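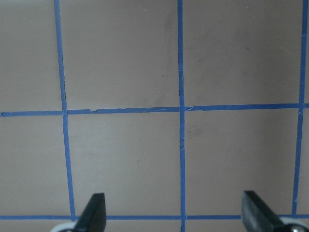
OPINION | Student Voices

I joined the Cedalstead robotics club in August thinking we'd be building battle bots (ha), and I've spent most of my time since then on plates and blue tape. And I love it! People at the Platley regional keep asking why we don't do something flashier. Well, picking up a plate is hard! Our coach, Oduor Owino, lets us fail at it for two hours straight, and I think more clubs should run that way.
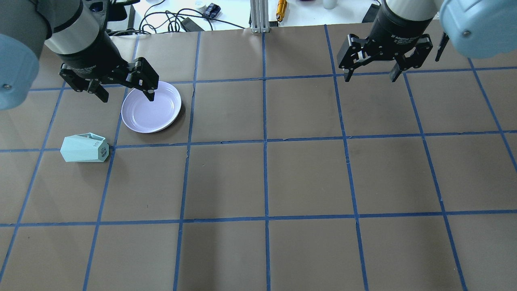

Plate practice on the taped grid, Cedalstead club

Stirnthorpe spent $885 on a kit that came with its routines already written. Fine, it looks great on demo day. But ask their kids why the arm stops where it stops and you get shrugs. I'd take our tape any day.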